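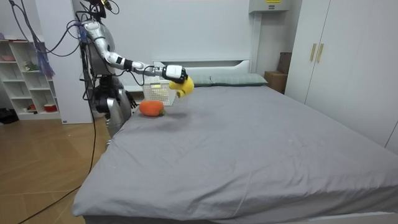
The play food sets are coming back to the Anelum toy library this May, and I'm so pleased to be able to write that at last! They've been off the shelves since the big sort-out, when we found peas in with the train track and half a pizza in the dressing-up box, and I've had parents asking me for them at the school gate ever since. So yes, they're coming back, and this time the fruit is getting a set all of its own. Over the grey bed you've got the bright yellow banana, the orange one with the little green tip (persimmon or carrot, the debate goes on and I'm staying out of it) and the small white basket with the holes in its sides. That sort of basket is what each fruit set will go home in, instead of the drawstring bags, which always came back with the string pulled out.

Loans are for two weeks, same as the puzzles, and you can renew once if there isn't a name on the waiting list. Please bring the basket back as well as the fruit. I know how useful a small basket is in a house with children, I really do, but we need them!

Mirjam Geerts has drawn up new labels so that whoever is checking a set in can see at a glance what belongs to it. They tie on to the side of the basket through the holes, which means no more sticky tape and no more of that grey fluff that collects on the sticky tape. She's used drawings as well as words, so the smaller ones can help with the packing up. My youngest had a go with a test label at our kitchen table and took it terribly seriously, then refused to unpack it again for tea. 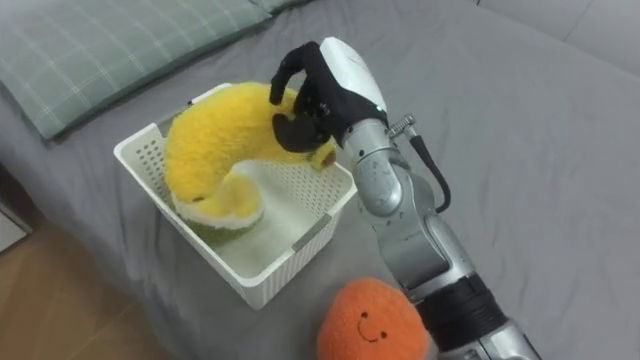 Page last changed: May, 4.40 pm (opening times corrected)

We've had a few questions about the soft fruit, so let me deal with those. The plush banana is the fluffy yellow one with a bit of the peel folded back, all cream-white along the inside. It's a lovely thing to hold and I expect it will be the one everybody fights over. Because the pile is long it does need a bit more looking after than the hard toys, so please keep it away from the dinner table and the paint pots. If it does get mucky, don't put it in the machine at home. Just pop a note in the basket when you bring it back and we'll see to it at our end, no fuss and no charge.

We've also had a good long talk about where play food should live in a house, which sounds daft but took up most of an evening. Tanner Vachon is firmly for the kitchen, next to the real pans. I've always kept ours in the bedroom, because then the shop, the café and the picnic can all happen on the bed and it goes back in its basket before lights out. A big bed with a smooth sheet is about the best picnic field you can get on a rainy afternoon, and you can see at once if you've missed something (try finding a pretend grape in a shaggy rug). Imani Mosoti does a tidying race with hers where the last fruit in the basket gets to choose the story. I've pinched that one and it works a treat with my two, or it does on a good night anyway.

If you haven't borrowed from us before, you can join at the desk. Bring something with your address on it and allow ten minutes, as the form is still the long one. Members can reserve a fruit set by asking at the desk or by leaving a note in the box by the door, but we can't take reservations by phone, sorry, there's only me on it most afternoons and I lose the bits of paper.

A couple of smaller things while I'm here. The vegetable sets will follow once we've matched up the last of the odds and ends, and I'd rather not promise a date for them. If you've got any stray play food down the back of the sofa with our old blue dot on it, please drop it in whatever state it's in. There won't be a fine. We're particularly short of tomatoes.

And Gijs Dekker is still looking for a spare pair of hands for the check-in table, mostly sorting, a bit of wiping down, and plenty of tea. Have a word with him if you fancy it. Opening times are as they were before Easter, mornings only in the school holidays, and the side door is the one to use with a pushchair.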